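Rolance G5 Gripper Service Kit
Item no. 1058
Maker: Verer
Fits: Rolance G5 gripper, all finger sets
Status: In stock. Notice dated 12/27/21 applies, see below.

The kit replaces the brake spring, the brake pad and the wrist seal. It comes with thread locker and a printed sheet. Fitting takes 58 minutes with the gripper off the arm.

Safety notice
On grippers built before January, the brake spring can crack after about 3000 cycles. The fingers then open when power is lost and the part drops. One customer, Cadwaladr, had a drive fall back into a case during an emergency stop. No one was hurt. Shaimaa Abdel Rahman in our service group traced the fault to a bad batch of springs.

Stop using the gripper for any lift over a person's hands or feet until the new spring is in. Lock out arm power before you reach into the cell. A software update does not fix this.

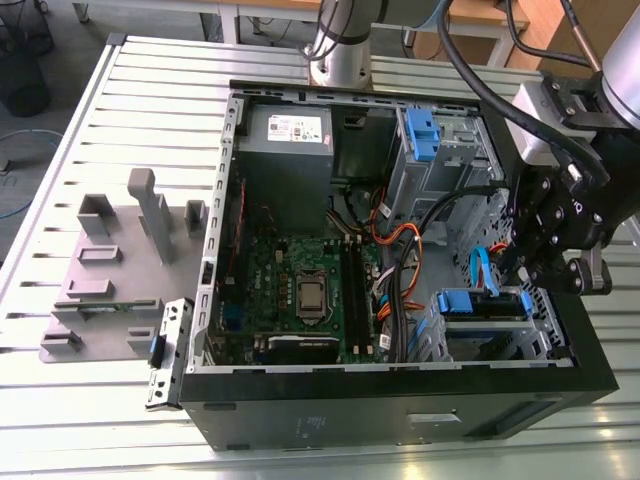
Can I keep running the gripper if it has not dropped anything yet?
Stop it and fit the kit first. A cracked spring holds normally while power is on, so the fault does not show until a power loss.

Returns: send old springs to Olovance Parts with the item number on the bag.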